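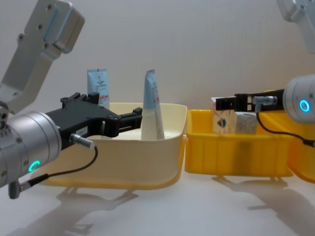 So-yul Hyun has 10 minutes before the next heat and talks fast. Her club, Stundley, is up against 11 others in the sorting round. "Tubes one way, boxes the other. Sounds easy, it isnt."

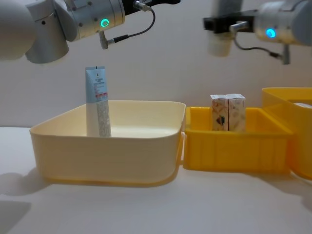 PRILLELL, August

Coach Fouzia Tarar wants fewer drops. Almost 400 practice runs so far.
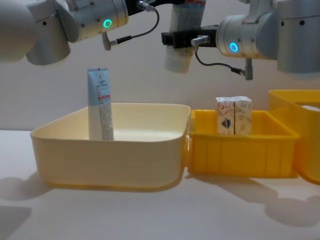 Hyun wrote most of the grip code herself, at night mostly. Tall round stuff scares her. "A white container held upright like that, I hold my breath," she says. Then teh buzzer, and she's gone.
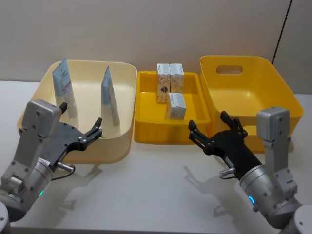 Both grippers open, Stundley table.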